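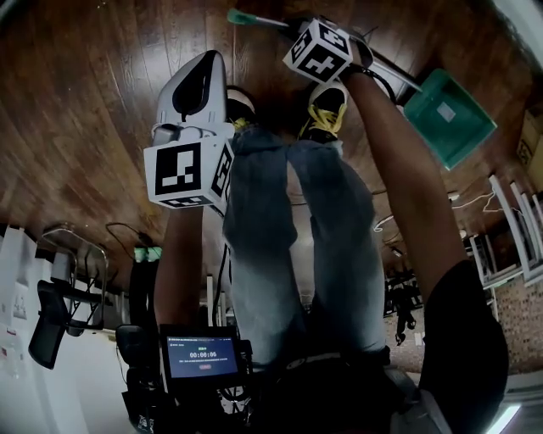 2 min read

Misum Dustpan and Brush Review: Pretty Plastic, Ordinary Sweeping

I did not want to like a dustpan because of its color, and I want that on the record. The Misum is a see-through teal pan sold with a small green brush on a thin white handle. The listing calls it a "floor care system." It is a dustpan and a brush.

It costs $29 at Olgate, where it had 1666 ratings when I ordered, a lot of them five stars and a lot of them one line long. "Cute!" is a popular one. I've had it for 24 days on a brown wooden plank floor that gets a steady supply of grit, bread crumbs, sawdust and whatever comes in on people's sneakers. I swept with it every day and I tried to be fair.

The pan

The see-through plastic is the selling point and I still can't work out what problem it solves. You can see the dirt through the back of the pan. You could see it from the front too. What you also see, after the first week, is every fine scratch and a gray film that wiping only moves around. A warm rinse with dish soap gets it off. My old solid black pan never asked for dish soap.

The front edge is better than I expected. It's thin and it sits flat if you press down near the middle, and most of a pile goes over it on the first pass. Flour and fine sawdust leave the usual line behind. The listing promises "no dust line," and I got one every time, so either my floor is cheating or the listing is. Where two planks don't quite meet, the edge rides up on the high one and you get a second line for free.

There's also a small white label stuck right on the pan. I picked at a corner, it started to tear, and I quit. If you sell something on its looks, put the sticker on the packaging.

The brush

I have fewer complaints here. The small head gets into corners and along baseboards, and it reaches between chair legs without moving the chair. For a tablespoon of spilled coffee grounds it's quick and I have no notes.

For anything bigger, it's slow. I cleared the floor after an afternoon of sanding a shelf, and it took so many strokes that I went and got the push broom to finish.

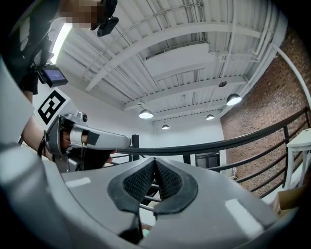

The real test for me was the big room, the one with the high white ceiling and the railing, where the dust collects along the bottom of the rails. The handle is long enough to keep my knuckles out of the dirt, and the narrow head did fine between the uprights. It has some flex in it, though. Lean on it to shift something stuck down and the handle bends before the mess moves. It hasn't snapped. I wouldn't be shocked if it did by next May.

The bristles have splayed a little on one side, the side I favor. They shed a few in the first couple of days and then stopped.

Compared with what?

I own a Clondereck set that cost less than half as much, and I put the two side by side on the same mess, a cup of dry rice and a spoonful of flour. Rice was a tie. The Clondereck left a slightly thicker line of flour but cleared the whole spill faster, as its brush is a good deal wider. I've also used the Tekin long-handled one at a friend's place. If your back complains, stop reading and get that kind, as you'll be crouching for the whole job with the Misum.

Who should buy it

If you live in a small apartment, keep your dustpan in plain sight and clean up small messes, you'd probably be happy with it. At $15 I'd say go ahead. At full price I'd wait for a sale, and I'd ignore the word "system" entirely.

Good: thin front edge, brush fits tight corners, looks nice on a hook

Bad: price, flexible handle, scratches show, stubborn label

Rating: 2.5 out of 5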